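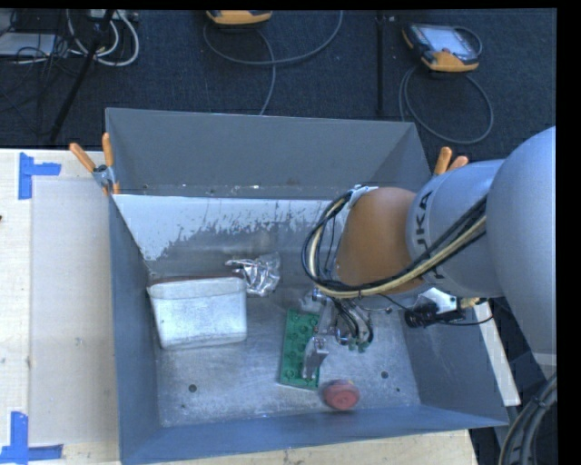 Most of the money in robot grasping goes to arms and computers, and most of the talk goes to models. I want to argue for spending more on the bin: what goes into it, who decides, and what gets written down when a pick goes badly.

At Skemer I spent two years on a picking project. We had 2,377 recorded attempts by the end of the first March, and we were proud of the number. Then Orsolya Dudás sorted them by object and found that most were picks of the same few boxes. Boxes are easy to put back, so people put them back. The model was very good at boxes. Give it a sheet of crumpled foil and it closed its fingers on air.

The objects that teach the most are the ones that annoy the person running the session. Foil changes shape each time it is touched, and it shines, so depth cameras read it badly. Clear plastic is worse. A toy brick looks simple until it lies flat with its studs up, or ends up against the wall of the bin where a finger has no room. A tapered tub can be gripped by the rim or the side, and the two need different approaches. I would take 124 attempts on a mix like that over a thousand on cartons.

I would also keep the failures. At Stomel, where I worked next, the recording software threw away any attempt that ended without an object in the gripper. Someone had decided this years earlier to save disk space. A learning system that only sees success has no way of telling a near miss from a good grasp. We turned the filter off, and within a few weeks the model stopped trying the worst of its favorite grasps.

There is a fair case on the other side. Catriona Jardine, who ran the budget there, used to point out that hard objects slow everything down. An operator gets through fewer attempts in a day, the arm stops more often, and somebody has to climb out of a chair to reset it. She was right about the cost. Simulation is cheap by comparison, and for rigid parts I would use it first. But I haven't yet seen a simulated bin with the scratches and cloudy reflections of a metal one that has been in use for a year, and those reflections are exactly what confuses the camera.

My advice to a small team is dull. Change the objects every session. Write down what was in the bin. Let the operator add things from the desk drawer. Leave the worn metal alone and don't paint it. Have 3 people take turns arranging the objects, as one person will place them the same way every time without noticing. Look at the counts by object every week, before anyone trains anything, and if one object is far ahead of the others, take it out for a while.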